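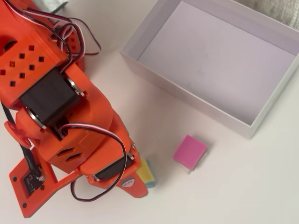 Build Your Own Arm, Session 3: Wiring, Centering and First Picks
Notes by Marlina Mangundap, Moltirura shared workshop

Before you come in, have all your brackets printed and cleaned up. If a slot is tight, file it. Do not force a servo into it.

Centering. Power each servo on its own and send it to the middle of its travel before you screw on the horn. Arif Yeoh skipped this in August and had to take his shoulder joint apart again. Write the ID on the servo case with a paint marker.

Cables. Leave enough slack at every joint for the full swing, then move the arm by hand through its whole range with the power off. Nothing should pull or catch. Tie cables to the links – never across a joint.

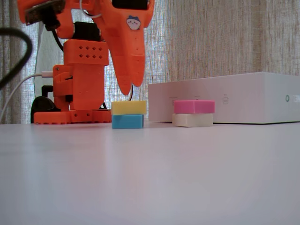 Gripper practice comes after the joints are calibrated. Start with one foam block on a clear patch of table and work on approach height only. Then try stacking. Yellow on light blue is a good first pair to tell apart by eye, and a small overhang like the one on that stack is fine at this stage. Come straight down with the fingers open, stop above the block, check both sides, then lower.

Save your calibration file under your own name. Lanying Yan's sample file has the wrist limit set to 1,062, so change that to match your own build.

For next session: ten saved picks, any color of block, and a list of the joints that feel loose.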